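Site Supervisor – Heritage Restoration (Ollano Courthouse)

Anitbridge Building Conservation – Full time, fixed term with possible extension

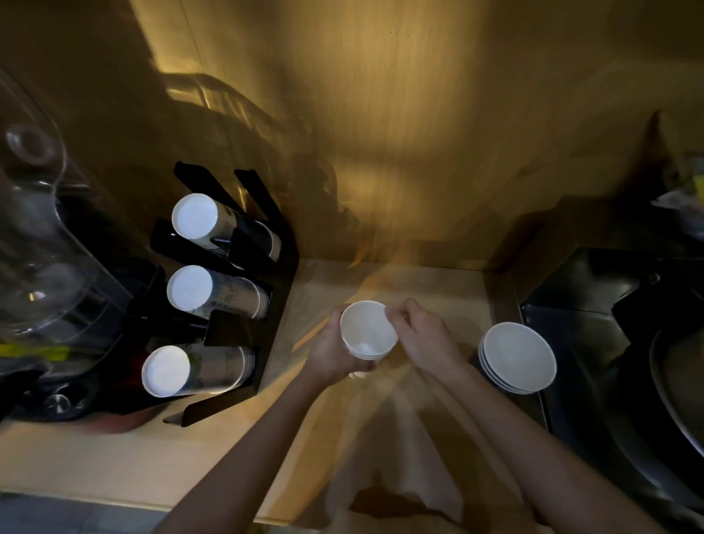

Anitbridge is seeking an experienced site supervisor for the second stage of works at the former Ollano Courthouse, a two-storey sandstone building with a later brick wing. The building is on the local heritage register and all work is carried out under an approved conservation management plan. Stage one (roof, gutters and stormwater) is complete. Stage two covers masonry repair, joinery, building services and the fit-out of the ground floor as council offices and a public hearing room.

The supervisor reports to the project manager and is based on site for the length of the stage, expected to be 94 weeks.

Scope of stage two

Gross floor area is 2,416 square metres over two levels and a part basement. The main work packages are:

Masonry: indent repairs to the north and west elevations, raking out of cement pointing and repointing in lime mortar. The stone schedule lists 341 individual units for repair or replacement. Each unit is numbered on the elevation drawings and must be signed off separately.

Joinery: repair of box-frame sash windows, the main stair and the courtroom panelling. Original glass is to be kept wherever it is sound. Sashes go to the Shezi workshop in batches and openings are to be made weathertight while they are out.

Services: full rewiring, new switchboard, fire detection, emergency lighting and data cabling. Existing wall chases and underfloor voids are to be used before any new penetration is considered. New penetrations through stone need written approval from the heritage architect.

Heating and cooling: a ducted system to the brick wing and hydronic heating to the sandstone section, with plant in the basement.

Access: a new ramp to the east entry and a platform lift in the brick wing.

Duties

Run the site day to day, including daily pre-start meetings, subcontractor coordination and deliveries. The rear lane is the only vehicle access and is shared with two neighbouring businesses, so delivery windows are fixed at 7 am to 9 am.

Keep the site diary, stone schedule and photographic record up to date. Records are lodged in Drerkari, our project database, by close of business each Friday.

Inspect and sign off hold points before work is covered up. Hold points apply to all lime work, all fixings into original fabric and all services penetrations.

Manage hot work permits. No hot work is allowed in the roof space under any conditions. Elsewhere, a fire watch is kept for two hours after work stops.

Oversee scaffold handover and inspection, and check that ties are placed only at approved points.

Stop work and notify the project manager if unrecorded fabric, asbestos or lead paint is found. The hazardous materials register covers the accessible areas only – the cavity behind the courtroom dais and the northern end of the basement have not been opened.

Essential requirements

A trade qualification in stonemasonry, carpentry and joinery, or bricklaying, or a diploma in building and construction with relevant site time.

At least five years supervising commercial work, including one completed project on a heritage-listed building.

Working knowledge of lime mortars, including mix selection, curing and protection in hot or cold weather.

Current construction induction card, first aid certificate and driver licence.

Ability to read measured drawings and mark up changes clearly.

Desirable

Asbestos supervision training. Scaffolding or working at heights tickets. Experience with services installation in solid masonry buildings. Prior use of Drerkari is helpful, though training is given in the first week.

Hours and conditions

Standard hours are 6.45 am to 3.15 pm, Monday to Friday. Occasional Saturday work is paid at penalty rates and is agreed with the supervisor beforehand. The hearing room ceiling works will need a small number of evening shifts.

Salary is set according to experience and includes superannuation, a vehicle allowance and phone. Relocation help is available for applicants living more than 100 kilometres from Ollano. Site amenities are in the brick wing until the fit-out reaches that area, after which they move to sheds in the rear yard.

The position starts in February, with a two-week handover from the stage one supervisor.

How to apply

Send a resume of no more than four pages and a cover letter addressing the essential requirements to the Anitbridge office through the careers form on this site. Include a list of heritage projects, giving for each the building type, contract value, your role and the dates on site. Copies of licences and tickets can be supplied at interview.

Shortlisted applicants will be invited to a site walk followed by an interview. Sturdy footwear is needed for the walk – hard hats and vests are supplied. Two referees will be contacted before an offer is made, and at least one should be an architect, engineer or client representative from a listed project.

Applicants must have the right to work in Australia. Agencies are asked not to submit candidates for this role.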